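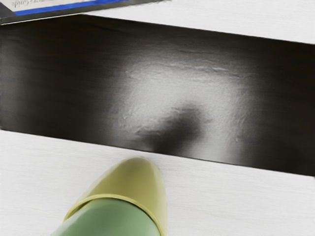

Speaker notes — student robotics course, simulation project

Slide 1. Good afternoon. Wait until the door is closed, then start. I speak for our project team from the Ó Dálaigh college. Our project is called Wirkero. The talk takes 20 minutes, questions at the end please.

Slide 2. What the course asked from us. Every team gets the same simulated arm and the same table, and must write a program that handles simple objects. Our team chose cups. We thought cups would be easy. Pause here, people usually laugh.

Slide 3. Tools. We used the Skoseo simulator, because the college already has it in the lab. For planning the motion we used Prurnel. Do not explain Prurnel in detail, only say that it checks the path before the arm moves. If somebody asks about the license, answer after the talk.

Slide 4. Numbers. We ran 1,821 trials in one semester. Say the number slowly. Most of them ran at night, when the lab computers are free. Each student in the team had to review 20 trials by hand and write a short comment for each one.

Slide 5. The difficult case: cups lying down.

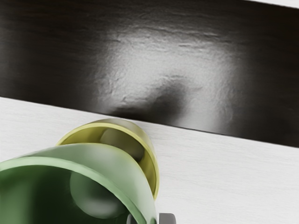
Slide 5: Green cup and yellow cup on their sides, gripper at the bottom edge.

Say: when a cup stands, the program can take it from any direction. When it lies, the direction of the opening matters, and with two cups together one hides part of the other. Point to the place where the green rim crosses in front of the yellow cup. Our first version treated such a pair as one long object. Give the audience time to look.

Also mention the reflection on the dark panel. Bright patches and dark shadows confused our edge detection for three weeks — go quickly here if the time is short.

Slide 6. What we changed. First find the rims, then decide which cup is in front, then plan. Show the diagram, do not read it aloud.

Slide 7. Next work. The second team will start in November with our code. Thank the lab for the computer time and open the questions.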